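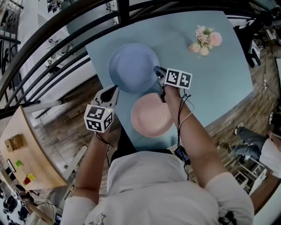 At the table, gripper in each hand.

Awards Coordinator, Turkirholm Screen Awards
Fixed-term contract, full time

The Turkirholm Screen Awards recognize work in film, television and web series made by small and mid-sized production companies. The awards are run by Steluvar, a nonprofit that also operates a short film fund and a spring screening program. We are hiring an Awards Coordinator to manage submissions, judging and the logistics of the awards night.

The position starts in June and runs through the end of the awards cycle, a total of 40 weeks. It may be extended for a second cycle depending on funding. The role reports to the Awards Manager and works daily with the programming and communications staff.

About the awards

Last cycle we received 2,049 submissions across film, television and digital categories. Screening panels watched the eligible entries and voted on the nominees, and separate juries picked the winners. The awards night is held in the main auditorium at the Kushwaha Arts Center, which seats almost 400. The craft awards (sound, editing, costume, production design, hair and makeup) are given out at a smaller event the afternoon before.

Entries come in through Prollarix, our online submission system. You do not need to have used it before. Training takes place in the first two weeks.

What you will do

Submissions
Answer questions from producers, distributors and publicists about rules, fees and deadlines.
Check each entry for eligibility, including release or broadcast dates, running time, credits and country of production.
Follow up on missing paperwork, late payments and screener files that do not play.
Keep the entry records in Prollarix complete and correct. Credit spellings are checked against the end credits of the finished work and confirmed in writing by the entrant.

Judging
Recruit and schedule 98 panel and jury members.
Collect conflict of interest forms before any screener links are sent out.
Assign entries to panels, track viewing progress and send reminders.
Sit in on jury meetings and take notes. The coordinator does not vote.
Prepare ballots and pass the results to the outside accounting firm that tallies them.

Awards night
Keep the guest list for nominees, presenters and jury members.
Prepare the nominee and presenter packets.
Proofread the printed program, the nominee reels and the name cards against the entry records.
Work backstage or at check-in on both event days. These are long days, usually ending after midnight on the second.
Handle statuette engraving and shipping after the event, including extra statuettes ordered by co-producers.

What we are looking for

Required
Two or more years of work in film, television, festivals, awards or live events. Work in a closely related field, such as arts grants or theater administration, also counts.
Clear and accurate writing in English.
Experience keeping large sets of records in a database or spreadsheet.
Ability to keep results and jury discussions confidential. You will sign a confidentiality agreement before your first day.
Availability for evening work during jury meetings and for both event days.

Helpful
Knowledge of how screen credits work, especially for television writing and producing.
Experience with online screening platforms or video file formats.
A second language. A growing share of entries arrive with subtitles, and entrants often write to us in the language of the film.

A degree is not required.

Conflicts of interest

Staff may not have a credit on any work entered in the current cycle. If you have worked on a project that could be submitted, please say so in your cover letter. It does not rule you out in every case, but we need to know before an interview. Household members of staff may enter, but the coordinator is then removed from all handling of that category.

Hours, place and pay

The work week is 40 hours, with a schedule agreed between you and the Awards Manager. Overtime is expected in the three weeks before the awards night and is paid at the overtime rate.

The office is in downtown Turkirholm, on the second floor of the Steluvar building. There is an elevator, and the restrooms on our floor are accessible. Office staff are currently working from home for most of the week. We expect to keep a mix of home and office work after we reopen fully. You will need to be in Turkirholm in person for jury week and for both events. We supply a laptop and a phone.

The position is paid hourly. The rate will be given to every applicant invited to a first interview, and it is the same for all candidates at this level. Benefits include health insurance from the first day of the second month, paid vacation and sick leave, and paid time off between the end of the events and the start of the wrap-up period. We do not cover relocation costs.

How to apply

Send one PDF containing:
a cover letter of no more than one page
a resume of no more than two pages
the names and contact details of two references, at least one of whom has supervised you

Please do not send reels, scripts or links to finished work. We will not contact references until after a second interview, and we will tell you before we do.

Applications go through the jobs page of the Steluvar website. Choose "Awards Coordinator" from the list of openings. If you have trouble with the upload form, or need to apply in another format because of a disability, call the main office and ask for the awards desk.

Applications are read as they come in, and the posting will be taken down when the position is filled. First interviews are held by video call and last half an hour. Second interviews include a short paid exercise in which you check a batch of sample entries against the eligibility rules and draft two replies to entrants. All applicants will hear from us whether or not they are invited to interview.

Applicants must already be authorized to work in the United States. Steluvar is an equal opportunity employer and welcomes applications from people of all backgrounds, including those returning to work after time away.

Other openings

We will also be hiring seasonal screening assistants and event crew for this cycle. Those positions will be posted separately. If you would like to be considered for them as well, add a line to your cover letter and we will keep your application on file.

Posted March 12, 2021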